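Snack Rack and Table Baskets, Sirkcombe
Photos and notes: Rakiya Obi
23 June 2024

A small gallery of the snack storage we have been trying out at Sirkcombe. The rack and baskets replaced a single deep drawer in January. Most of what goes in them is boxed wafers, cookies and bottled tea. Click a picture for the larger version.

1. Two tiers, close up
Nabati wafers on the upper tier, in the big yellow box. Cookies go on the lower one, with a blue packet just over the mesh. The open wire makes it easy to check what is left without lifting anything out.

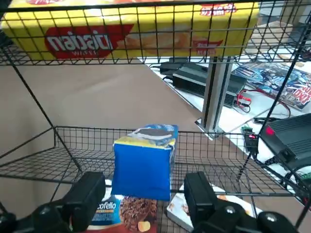

2. Bottles and boxes apart
Bottles go in the light-blue plastic basket with the slotted sides. A bottle of tea is lying in the clear acrylic box, which we also use for drinks when the basket is full. Boxed snacks and small packets stay in the black wire basket in the middle of the table.
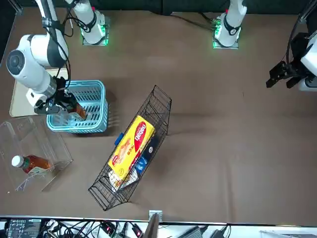 3. The rack from the front of the table
The tiers are angled, so boxes lean back and do not slide off. We keep the heavier boxes low when there is a choice. The rack weighs very little and one person can move it.

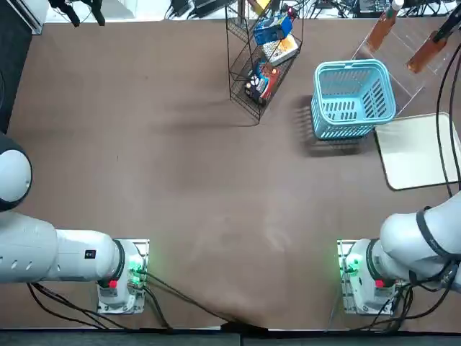
Black wire-mesh rack on the brown tabletop, blue box on the top tier.

4. The long basket
Longer than the one we had at Brididgate, and easier to wipe down. The raised end works as a handle when it has to go back to the cupboard. We set it at a slant on the table so it can be reached from either side. 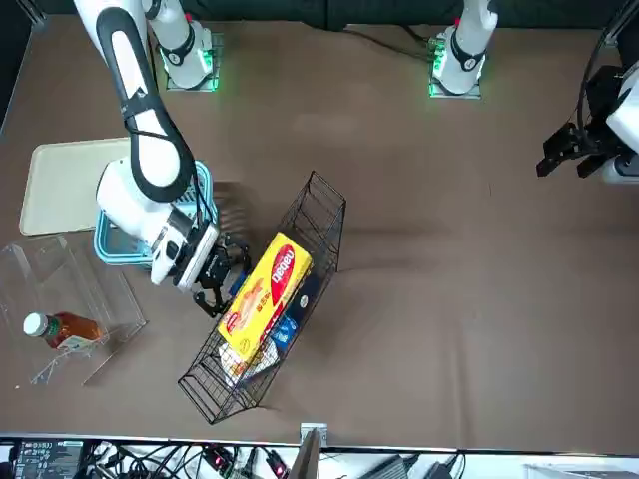 It does have one drawback. Thin packets can stand up against the mesh and catch on the wires, so we lay them flat under a box. We plan to buy 2 more in the same size, and the Destville office has asked for 3.

More photos from Destville will be added to this page when their shelves are up.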